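The Long Road From Orchard to Table

Tultard - For most of the past century, the pear growers of the Loltano valley sold their fruit by the cartload and asked few questions about where it went. Buyers came up from the coast in July, agreed on a price at the roadside, and left before dark. The grower kept no record beyond a penciled figure in a notebook, and the shopper who ate the fruit knew only that it had come from the hills.

The arrangement lasted as long as the valley had no competition. In 2000 the paved road reached Tultard, and within a few seasons fruit from larger and flatter districts was traveling the same route in the other direction. Shops that had once waited for the valley harvest no longer needed to. Growers with a few acres of old trees found that the price they were offered in the morning might fall by noon, and that they had no means of holding the crop until it rose again.

The Benmoussa Growers' Association was formed in response. It began with 17 member families and a rented shed with a tin roof. Today it represents 194 orchards, most of them small, and operates a cold store on the eastern side of the town. Its stated purpose is to allow members to sell when they choose to sell.

Ashraf Cherkaoui has managed the association's cold store since it opened. He grew up on one of the higher farms, where the trees ripen late, and he recalls that his father often sold last and was paid least.

"The fruit from the upper farms was always good," Mr. Cherkaoui said. "It arrived after the buyers had filled their trucks. We were being paid according to the calendar."

Under the present system, members deliver their crop to the store and receive a first payment on the day of delivery. A second payment follows when the fruit is sold. The amount depends on grade, and grading has been the most disputed part of the association's work from the beginning. Early meetings on the matter ran late into the night, and two families left in the first year over the treatment of russeted skin, a rough brown marking that has no effect on flavor.
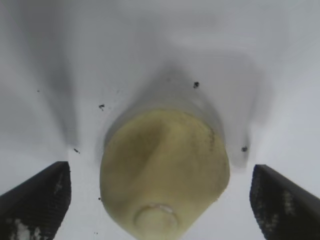 Pale yellow-green, between two dark textured pads.

The rules now in force run to 30 pages. They set out the permitted size range for each variety, the number of blemishes allowed, and the procedure for appeal. A member who disagrees with a grade may ask for a second grader, whose decision is final. Appeals were common in the early years. They have become rare, a change the association credits to its winter classes, in which growers are taught to sort their own fruit before delivery.

Not all members regard the system as a success. Owners of the oldest orchards argue that the rules favor newer varieties bred for even shape and color. The traditional Loltano pear is short, often lopsided, and inclined to bruise. It stores poorly, and a good part of the crop falls outside the first grade. For many years it went to the juice press at Sokus, the next village down the valley, at a price that barely covered the cost of picking.

The association has tried to answer this complaint by opening a separate market for the old variety. Since last season, Loltano pears have been sold by name to a group of bakers and restaurants, who take them ungraded and pay a fixed rate. The quantities are modest. The effect on the upper farms has been noticeable all the same, and several families who had planned to replace their trees have put off the decision. 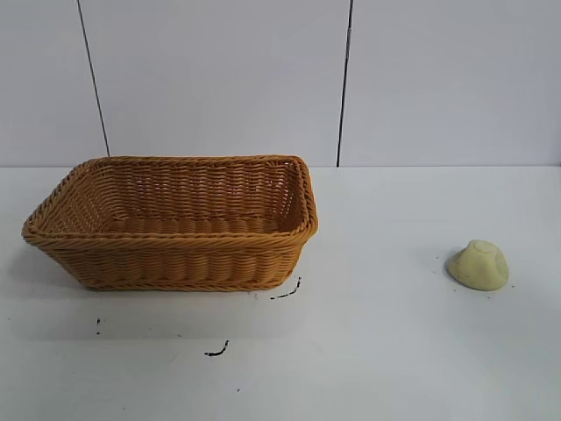 Water is likely to matter more than price in the years ahead. The valley depends on snow from the northern ridge, and the spring flow has become harder to predict. The association's members voted this spring to line the main ditch, which loses almost a third of its water before it reaches the lower farms. The work is to be paid for through a small charge on each delivery. Growers at the top of the ditch, who have never lacked water, voted against the measure, and the debate has not entirely settled.

There is also the question of who will do the work. Many of the valley's young people leave for the coast after school, and the picking season relies on hired crews housed in the old schoolhouse at Sokus. The association has begun to lease idle orchards from owners who have moved away, and to offer them to younger growers on long terms. Five such leases have been signed. The trees on these plots need two or three winters of pruning before they bear well, and the association waives its fees during that period.

The new harvest opens formally on Sunday, July 21, 2019, with the first deliveries of early fruit. Mr. Cherkaoui expects a smaller crop than last year after a cold spell during bloom. The store will be open from six in the morning, and the upper farms are expected to begin bringing in their pears several weeks later.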